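Verkura Planner Setup Guide
Section 4: Setting up a cable-sorting task

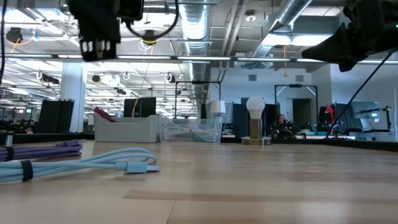
Figure 4-1. Bench with cable bundles, two bins and the lamp, both grippers in view.

Finish Section 3 before you start. If the arms don't know where the table is, they will find it, and you will hear them do so.

4.1 Define the bins

1. Open Scene > Objects and choose Add Container.
2. Draw a box around the gray bin. Set Type to Opaque.
3. Draw a second box around the clear bin. Set Type to Transparent.
4. Press Save Scene. The planner does not save for you. It has been asked.

Note: With Type left on Auto, cables seen through a clear wall are listed as loose items, and the planner will try to pick them up through the plastic. It is very patient about this.

4.2 Label the cables

1. Select Perception > Segments.
2. Click once on each bundle lying on the table. The light blue and purple bundles should get separate outlines.
3. If two bundles share one outline, raise Split Sensitivity to 3 and run the segmenter again. Go to 4 only if you must. At 5 it starts finding cables in the wood grain.
4. Mark each strap as Part Of Bundle. An unmarked strap is treated as an obstacle.

Note: Ceiling lights reflected in a glossy tabletop can show up as small white segments. Select them and press Ignore Region. Do not label them "cable" to make the warning go away. (Hello, Malcolm.)

4.3 Protect the lamp

1. Add the lamp as a Fixed Object.
2. Set Height to the top of the bulb. The default stops at the base, an optimistic view of lamps.
3. Turn on Keep Out for both arms.

CAUTION: Keep Out applies to planned motion only. In hand-guided mode you can steer a gripper straight into the bulb and the software will log it without comment.

4.4 Test the plan

1. Set Speed to Slow and Timeout to 3000 ms.
2. Press Preview. Watch the whole path on screen, including the dull bits.
3. Check that neither gripper path crosses its own hanging cable.
4. Keep a hand near the stop button and press Run Once.

If the planner reports NO PATH, see Section 7. If it reports PATH FOUND (PROBABLY), update to the August release, where Peninah Rotich removed that message.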